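Stallex two-arm flower bench: a month in our workroom

Two and a half stars 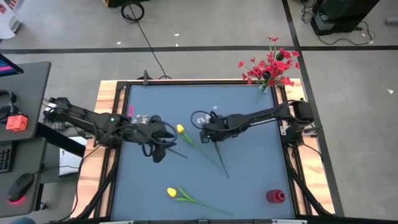 Gemma Cirillo, who owns the shop, signed up for this in November after the rep promised 210 stems an hour. I do the arranging, so I'm the one who stands next to it.

Our best full hour was 30. Tulips are the easy case, and it still picks them up by the stem so slowly that I could have the vase done and be answering the phone. Anything with small, soft petals I do by hand.

What has changed is my day. I used to talk to customers while I worked. Now I lay out stems, watch, reset and fix. Kipchumba Laizer lost his Thursday shift to "savings" I haven't seen – the lease is 3,000 a month.

The arms are quiet, I'll give them that, and my wrists ache less in the evening. Support answers quickly too. But the brochure says it "frees up your florists," and I'd like to know for what. Ask for a trial on your own flowers before you sign.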